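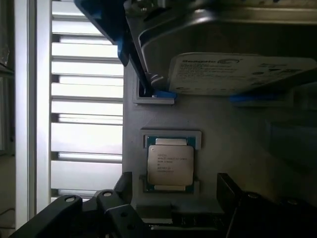
02/02/2023

Thursday night is robotics club night, and I'm home way too late again, so this will be a quick one! We're still on the Skudo challenge (get the arms to put a desktop PC together, parts from the tray into the case) and I have spent most of January on the hard drive. Just the drive. It took me 11 tries to find a grip angle I like - the label side is slippery to plan for and I kept changing my mind.

The other half of the team has been on the CPU, and they're very smug about it.
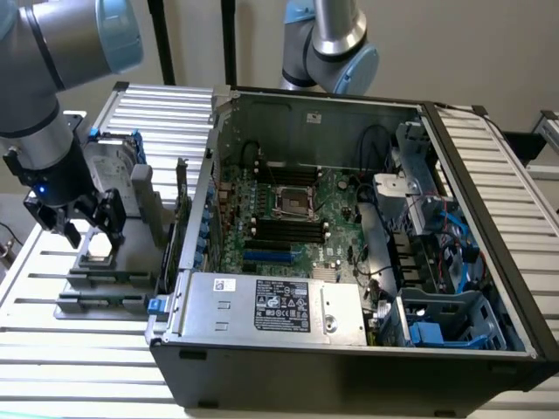 Page 7

That's where we are in my paper notebook, by the way, I'm copying this over before I lose it. The socket is open and waiting, and the tower lies on its side so both arms can come in from the top. Our Kodstead script is up to 2843 lines, which is a little scary, and half of them are mine - sorry, everyone. 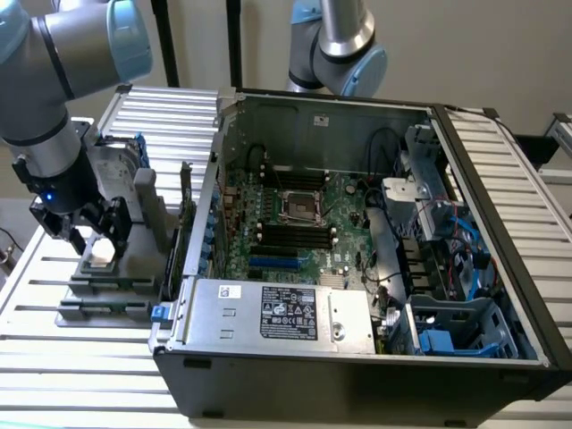

## Still to do

- the two long green cards in the fixture, my next job
- slow down the left arm near the case
- label the slots on the tray
- bring snacks (my turn!)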